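Let the jury ask its questions

Jan 31, 2019

I did my jury service years ago, in a draughty courtroom in Plilau, and I still think about it more often than I think about most holidays I have been on. The case was not a famous one. Two firms, Femero and Zulline, had fallen out over a warehouse lease and a quantity of damaged stock, and it had got nasty enough that one man stood accused of faking the paperwork. It lasted 11 days. I could have told you by the second morning which of the barristers had a cold coming.

What I remember best, though, is wanting to ask a question and not knowing whether I was allowed to. A witness had been taken through a set of delivery notes, one after another, and she kept using the phrase "signed off". Signed off by whom? It seemed to me that the whole business hung on it. I looked along the row and I could see that others were wondering the same. Neither side asked. The witness was thanked, she picked up her handbag and went, and we were left to carry that little gap about with us until the end of the trial.

It was only later, talking to the usher over a cup of very weak tea, that I learned we could have passed a note to the judge. I dare say we had been told so on the first day, along with where to put our coats and how to claim our bus fares. It had gone clean past me, and I don't believe I was the only one. When you walk into a court for the first time your head is full of worry about sitting in the wrong seat.

So my argument is a modest one, and I hope a friendly one. Jurors should be told plainly, and told more than once, that they may put questions in writing, and each should have a pad of forms for doing it. The judge should stop after every witness and wait, properly wait, to see whether a note is coming. A minute would do it.
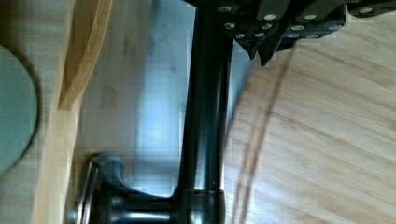

Who decides whether a juror's question gets asked?
The judge does, after hearing from the lawyers on both sides, and a question that would be unfair or against the rules of evidence is left unasked.

I mention that because the objection I hear most is that jurors will start behaving like detectives, and that a trial will turn into a sort of village meeting. I understand the fear. I have been to village meetings. But the note goes up to the bench, the lawyers see it, and if it wanders off into gossip or guesswork it goes no further. The jury can be told at the outset that some questions will be turned down and that they mustn't read anything into it.

The second objection is a better one, and I have gone back and forth on it. It is for the prosecution to prove its case, and if the prosecution has left a hole, why should the jury help to fill it? A defence lawyer may have stayed quiet on purpose, with every right to, and then up pops a note from the back row and the hole is mended. I don't have a perfect reply to this. I would only say that a juror with a question in her head will answer it somehow, and I would sooner she had it from a witness under oath than made it up on the bus home.

The court at Nikzad, over the hill from us, has been trying something close to this since last January. In 16 trials the judges paused for notes after each witness, and most of what came up, so I was told by a clerk there, was very ordinary. What does this word mean? Which door was that? Could we see the map again? One bundle of papers in a fraud case ran to 2,833 pages, and the most useful note of the whole trial asked for the page number to be read out more slowly.

I find that rather cheering. We ask people to leave their jobs and their children, to listen for days on end to matters they never chose, and then to decide something that may change a stranger's life. They nearly always take it very seriously. It seems a small courtesy to hand them a pencil and tell them what it's for.

As for the delivery notes, I still don't know who signed them off.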